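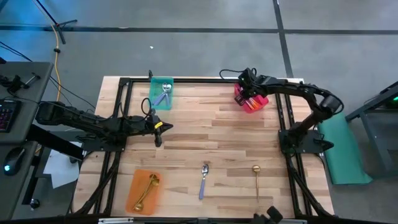
Station Inspection Checklist: Bimanual Utensil Sorting, Demonstration Recording
Site: Zutura, Helville
Inspected: 4/4/19
Inspector: Thijs Van Hecke
Reviewed by: Frans Brouwer
Supersedes the February issue. Items 2.4 and 4.3 are new.

Ratings: OK / OK with comment / Action / Not checked

1. Frame and table

1.1 Extrusion frame, corner brackets tight. OK
1.2 Arm mounts, bolts at torque, witness marks aligned. OK with comment
Comment: Right mount marks aligned. Left mount was re-marked after the base was moved. Old mark still readable, wipe it off so the next inspector does not read the wrong line.
1.3 Tabletop clean, no raised strips or splinters in the butcher block. OK
1.4 Table does not rock with both arms moving at recording speed. OK
1.5 Floor within reach of the operator free of trip hazards. Action
Comment: Mat beside the right arm mount is not fixed down. Tape the edges or take it up. Assigned to Brouwer.

2. Arms and grippers

2.1 Emergency stop, both arms, tested from the operator position. OK
2.2 Joint limits loaded and matching the station sheet. OK
2.3 Gripper fingers seated, no play at the tip. OK with comment
Comment: Slight play in the left gripper at full open. Within limits. Check again next inspection.
2.4 Arm-to-arm clearance over the middle of the table. OK
Comment: Tested with both arms sent to the same handoff point at reduced speed. Controller stopped both before contact, 2 attempts out of 2.
2.5 Cables along the arms clear of joints through the full range. OK with comment
Comment: The loops on top of the left arm have enough slack. Do not add more ties near the wrist. The previous set pulled tight when the wrist rolled.

3. Cameras and recording

3.1 Camera mounts tight, view unchanged against the reference still. OK
3.2 Time offset between streams inside tolerance. OK
3.3 Exposure locked. Action
Comment: Found on auto. Polished spoon bowls pick up the ceiling lights and the exposure shifts when an arm passes over them. Lock it before the first episode and write the value in the log. Episodes recorded on auto are to be tagged, not deleted.
3.4 Free disk space sufficient for one shift. OK
3.5 Operator keyboard and mouse working, start and stop keys respond. OK

4. Objects and layout

4.1 Trays undamaged, no cracked rims. OK
4.2 Utensils match the object list. OK with comment
Comment: Handle colors on the list are out of date. De Bruijn delivered replacements under the same part number with different handles. The list needs a color column, otherwise the written instruction for an episode can name a spoon that is not at the station.
4.3 Start layout varied between episodes. OK with comment
Comment: Reviewed 300 episodes from the current batch. 259 had a start layout different from the episode before it. The rest were repeats, nearly all recorded at the end of a shift. Operators should change both position and handle direction at each reset. Sliding a spoon a short way along its own axis does not count as a new layout.
4.4 Loose utensils inside the marked reach of at least one arm. OK
4.5 Trays placed so that neither gripper has to cross the other arm's base. OK 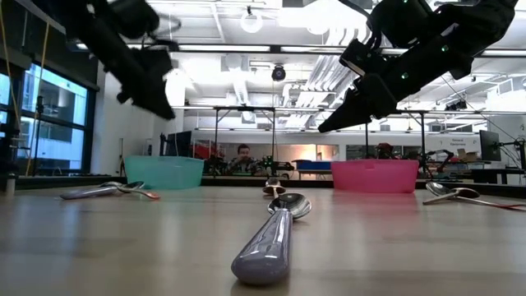 Item 4.3: spoons loose on the tabletop at different angles, one tub on either side of center.

5. Operator and episode handling

5.1 Operator signed off on this station. OK
5.2 Hands out of the work area while the arms are enabled. OK with comment
Comment: One operator reached in to straighten a spoon with the arms paused. Paused is still enabled. Disable, reset, enable.
5.3 Failed grasps kept and labeled. OK
Comment: A drop followed by a second attempt stays in as a single episode. Stop the recording only if an object leaves the table.
5.4 Episode ends with both grippers open and clear of the trays. Action
Comment: Several episodes end with a gripper still inside a tray. The training script reads the last position as the goal, so these need trimming or a new end label. Brouwer to decide which.
5.5 Break taken at or before 175 episodes. OK

6. Surroundings

6.1 Tripod and hanging cables outside the arms' reach. OK
6.2 Walkway behind the operator clear. OK
6.3 Daylight from windows logged at start of shift. Not checked
Comment: No entry field on the log sheet. The Zudstead station uses a three-step scale (dark, mixed, bright). Copy that.

Open actions: 1.5, 3.3, 5.4
Station released for recording once 3.3 is closed. 1.5 and 5.4 to be closed before the next batch.

Reviewer note (Brouwer): Agree on 5.4, end label preferred. Trimming changes the episode length and the earlier batches were not trimmed.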